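The Entry for Zidon

Zidon is a landlocked country bordered by Grisero to the north and east and by the Sipos Mountains to the south. Its western limit is the Warno River, which rises in the mountains and flows north through a broad, shallow valley. The country is divided into five districts, each governed by a prefect. The highest district is Upper Warno, and its only permanent settlement is a village of 380 people, listed in the national register as Warno Bridge.

The foregoing paragraph appeared without change in every edition of the State Gazetteer until the present one. The Office of Geographic Names has been asked by the Ministry to state how it came to be revised, and this account is entered for that purpose.

In November, the Office received a letter from Magdolna Vida, schoolteacher at Warno Bridge. It was written on lined paper and addressed to the Director. Mrs. Vida stated that her pupils had been instructed to copy the entry for their own district and to draw a map from it. Four of them had drawn the village on the west bank of the river. She had marked these maps as wrong. The pupils had then taken her to the window of the classroom, and she had been obliged to change the marks.

Mrs. Vida asked whether the Office was aware that the river had moved.

The Office was not aware of it. The last survey of the upper valley had been made by her late father-in-law's generation, and its sheets were kept in a cabinet on the second floor. They showed the Warno passing west of the church, west of the mill, and west of the cemetery. A surveyor, Attila Csizmadia, was directed to travel to the district and report. He was given a copy of the sheets, a letter of introduction to the prefect, and a travel allowance at the ordinary rate.

Mr. Csizmadia's first report was brief. He wrote that the bridge for which the village was named stood in a field of clover. It had two stone arches in good repair. Cattle rested under it in the afternoon. The river ran east of the cemetery, and by its banks and the age of the willows he judged that it had done so for roughly 25 years.

The Director replied that, under the Treaty of Sipos, the western limit of Zidon was the Warno River, and that the treaty did not say where the Warno River was. Mr. Csizmadia was instructed to determine the nationality of the village, and to do so without alarming the residents.

His second report was longer. It appeared that the residents could not be alarmed, as they had discussed the question many times. After the flood that changed the channel, the mayor of that day had written to the capital and had received a form for the replacement of lost livestock. He had written again and had received the same form. The village had thereafter paid its taxes to Zidon by leaving them at the post office across the river, to which one person was sent by boat each spring. No country lay claim to the land west of the valley. It was pasture, and then rock. The village had, in the strict sense of the treaty, left Zidon and arrived nowhere.

Mr. Csizmadia reported that he had put the matter to Mrs. Vida directly. He asked her in what country she believed herself to be living. She said that she taught from Zidon's books and rang the bell by Zidon's clock, and that she had buried a husband under its flag. She said that she had not written in order to be given a country. She had written to have the sentence corrected, as the children had been right and had been told otherwise.

The surveyor remained in the village longer than his allowance permitted. He has explained that the snow came early. During this time he walked the old channel from end to end with the pupils of the school, who carried the chain and held the staff. The resulting sheet bears their names in the lower margin. This is contrary to the practice of the Office, and the Director has let it stand.

Three courses were open to the Ministry. The treaty could be amended, which would require the agreement of a neighboring state with no interest in the subject. The village could be moved. The river could be returned to its former bed, and an engineer was consulted as to the cost. The figure he supplied came to 627 times the yearly budget of the district.

The Office proposed a fourth. The Gazetteer is the legal authority for all names in the Republic. It was therefore within the power of the Office to rule that the name Warno River belonged to the old channel, with its clover and its two stone arches, and that the water east of the cemetery was a different river which had not yet been named. The ruling was signed on November 24, 2022, and a copy was sent to the school by post and by boat.

The revised entry reads as follows. The western limit of Zidon is the Warno River, a dry channel of moderate width, crossed by a bridge. The village of Warno Bridge stands to the east of it. A second river passes east of the village and joins the first below the mill.
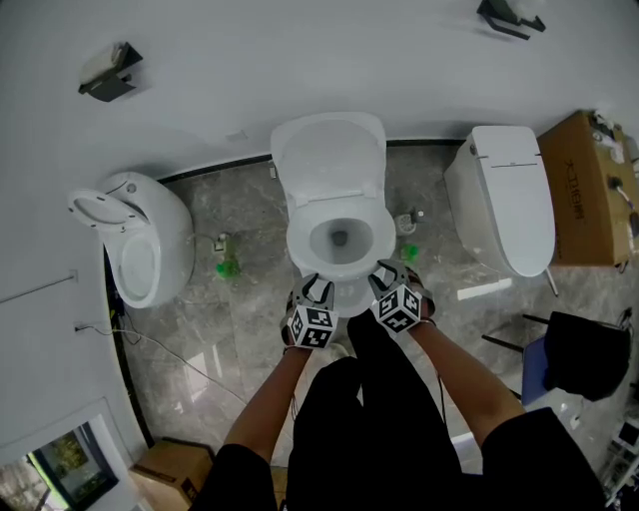 Mrs. Vida has since been invited to submit a name for the second river. She has replied that the pupils are considering it, and that the Office may expect their letter when the ice is off the water.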